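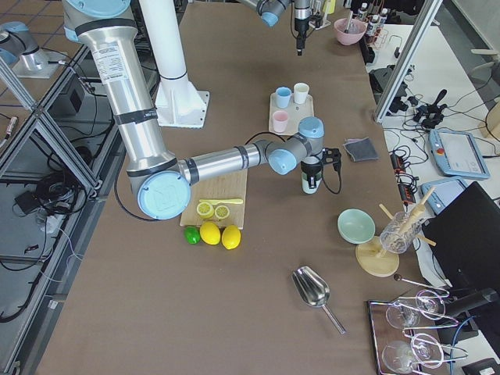 **Kirer Lunchbox Club: where we are in March**

What a fun month this has been! The kids at Abella packed 192 bento boxes with us, and the little rice-ball owls were the runaway favorite (the radish toadstools came a close second). Your grant paid for the nori punches and the silicone cups, and both get used at every session.

The recipe cards are nearly done. Lirnik has printed two sets so far, and the third — all vegetable sides — is waiting on a fix to the pickled carrot page, where the vinegar amount was wrong.

Spending to date is $418, mostly rice, eggs and seaweed. We'd like to move what's left of the printing money over to ingredients if that's okay with you.

Next up is the Vavton family evening, with parents making the boxes and the kids choosing the faces. We can't wait!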